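Gallery: shopping for grippers on a small budget

Okay, so we finally have money to spend! Not a lot of it: 3,968 dollars for the whole Darketti bench, and that has to cover fingers, cables, spare tips and whatever I forgot to put on the list (I always forget the cables). I spent most of July going back and forth between the Postma quote and the Arness one, and I still change my mind every time I open the spreadsheet.

Postma wants 284 a set for fingers and ships in 21 days. Arness is cheaper per set, but you have to order up to 100 tips at a time to get the good price, and I can't see us going through that many before the design changes again. Trusport does the freight either way, so at least that line is settled.

I'm also setting aside a little for boring stuff like trays and bottles, because we go through those way faster than I ever budget for.

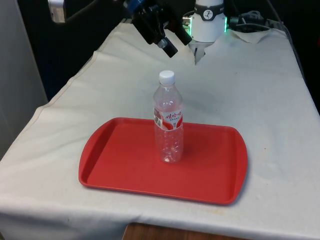
Bottle on the red tray, black fingers open over it. Fingers are the biggest line on my list, so they get the picture!

A reader wrote in to say I should get the service plan priced before picking either vendor, as theirs ended up costing more than the hardware by the second year. Good point, and it's going in the spreadsheet tonight.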